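Flirkodetti upright board holder: a long look at a small piece of plastic

I fix up old office desktops and pass them along to families in Brestville, and for years my system for loose memory and small cards was a cookie tin lined with an anti-static bag. It was a bad system. Everything slid to one end, I'd pull out three sticks to find the one I wanted, and then I'd forget which ones I'd already tested. So when the parts shop over in Wuddale put the Flirkodetti holder on its shelf for $56, I grumbled about the price for a week and then went back and bought it.

The idea couldn't be simpler. It's a molded plastic tray with slots, and your boards stand up in the slots instead of lying in a heap. Around the slots there are pockets, ribs and little tabs, and I'm still not sure what a few of them are for (the leaflet is one folded sheet, mostly about recycling). I keep screws in one of the pockets and feel clever about it.
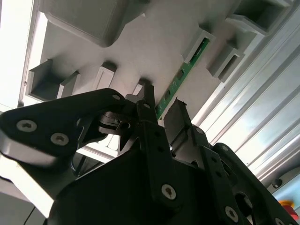 A reader who saw my first notes on this wrote in to say that the slots are too snug for anything with a heat spreader on it, and that two of theirs had to be coaxed out with a fingernail. Fair point! I mostly handle plain bare boards out of office machines, and those go in and out fine, but if you build gaming PCs you'd better take a stick along to the shop and try it. The same reader wished for a lid, and so do I. Dust gets everywhere in my place, especially in January when the heater is running and I never open the window.

As for weight, my kitchen scale says 661 grams, which is more than I expected and also the best thing about it. The tray stays put when I pull a board out one-handed. The old tin used to come along for the ride.

My usual job is a Dell tower on its side with the panel off, and I think that's the kind of work this suits. Once you have the case open you've got power cables flopping over the drive cage, the supply taking up about half of the near side, and really no good spot inside to rest anything you've taken out. I used to set boards on top of the power supply – don't do that, I scratched one and lost another down the back of the bench for most of a month. With the holder next to the case there's always an obvious place for the thing in your hand. I work on a slotted aluminum table, which is great for clamping and terrible for small parts, so having slots that are supposed to catch things is a nice change.

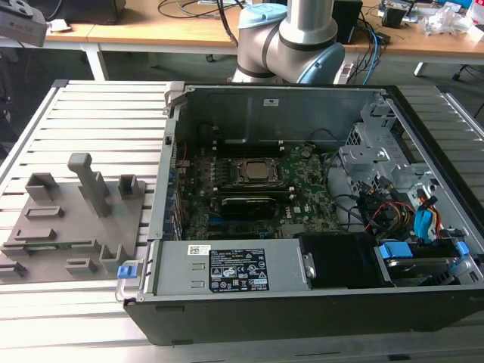 Sorting and labels

You get a sheet of paper labels in the box and they're awful. They curled within days and one of them came off on my sleeve. I bought a strip of masking tape instead and wrote on that: tested, untested, dead. I do wish the slots came numbered, though, because when you're checking a batch it's easy to put a good board back one slot over and then you're running the memory test all over again (an hour gone, ask me how I know).

Hlongwane sells a similar holder with printed numbers, and I borrowed one to compare. The numbers are lovely. The plastic felt thinner to me and it skated around the table, so I gave it back and stuck with the tape. If yours is going to be screwed down permanently, I'd probably go with theirs.

One more gripe. The edges of the slots were a bit rough when it arrived, with a whisker of leftover plastic here and there. A nail file took care of it in a few minutes, but for $56 I shouldn't be filing anything.
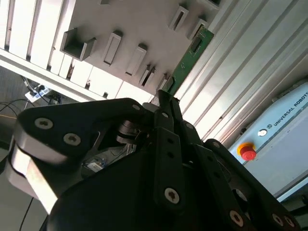 Tamsin Belgrove
Contributing reviewer, home workshop
April 16, 2021

Would I buy it again? Yes, I think so, with a little muttering at the register. I've put more than 200 boards through it by now and the slots still hold the way they did at the start, no wobble that I can feel. It wipes clean with a damp cloth, too.

If you open up one computer a year, keep your cookie tin and spend the money on a decent screwdriver. If you've got a stack of towers waiting for you like I do, get the holder, skip the labels, and file those edges before the first board goes in.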